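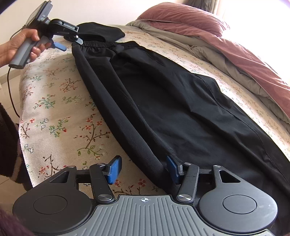 Black pants with an elastic waistband, on a floral sheet.

I moved to Skarndale with one suitcase, and my clothes were chosen by what I could pay. After my first salary I started to buy. Every month a package came, and in one year I had 54 pieces, most of them worn two times or less.

My opinion is simple: a shop should tell us how long a garment is made to last. We get this information for a light bulb, so why do we not get it for pants? The label says the fabric and the washing temperature, and then it is silent. A price of 49 does not tell me if the knees will hold until November or for ten years.

Some people answer that quality is the business of the buyer. I do not agree. I cannot test a seam through a screen, and in the store I have a few minutes and bad light. The factory knows this number already – it would cost little to print it.

Last winter I learned to sew a hem. It is slow work and my line is not straight, but I have stopped opening the sale emails.

We use cookies to improve your visit. Accept all | Settings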